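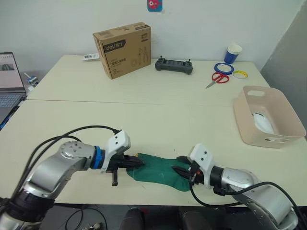
Green sock on the table, held at toe and cuff.

1/ Thread on sock fibre labels, and why two pairs with the same numbers on the band can wear so differently. Mostly wool, because I got asked about wool again on Wednesday.

2/ Fibre content is given by mass. A label reading 60% wool tells you what share of the finished sock's weight is wool. It says nothing on where in the sock the wool sits.

3/ Plenty of work socks are plated: one yarn runs on the inside face, another on the outside. You can have wool against the skin and nylon facing the boot, or the reverse. Same label either way.

4/ Turn it inside out and look at the heel. If the colour shifts between faces, it's probably plated. Solid dyed pairs are harder to judge.

5/ Nylon is there for abrasion. Wool fibre is springy but wears through quickly when rubbed against a boot lining. A 100% wool sock is a fine bed sock. I wouldn't hike in one.

6/ Elastane is usually a small share by weight and does most of the work of keeping the sock up. It's also what a hot dryer ruins first. Saggy cuff, sound foot: look at your dryer setting.

7/ Gauge matters more than most buyers expect. Needle count on the cylinder sets how fine the knit is. The Henriques mill at Grondham prints it on the band, which I wish was normal.

8/ Terry loops. Cushioning under the foot is extra yarn knitted as loops. It flattens with wear. Washing inside out gets grit out of the loops and slows that down a bit.

9/ Shrinkage. Untreated wool felts with heat and agitation. Treated wool has had its scales smoothed or coated so it felts much less. "Machine washable" on a wool sock generally means treated.

10/ My own rotation: Zanell midweights for town, Wistidwood heavies for the paddock. The oldest Zanell pair has had 31 washes in my log and the heel is thinning on the left only. I walk unevenly, so blame me for that one.

11/ Darning: do it while there's still a grid of threads to weave into. Wool and nylon darning yarn, loose tension, no knots under the heel.

12/ Someone will ask about bamboo. It's nearly always viscose made from bamboo pulp. Soft, weak when wet. Separate thread once I've finished the notes on cuffs.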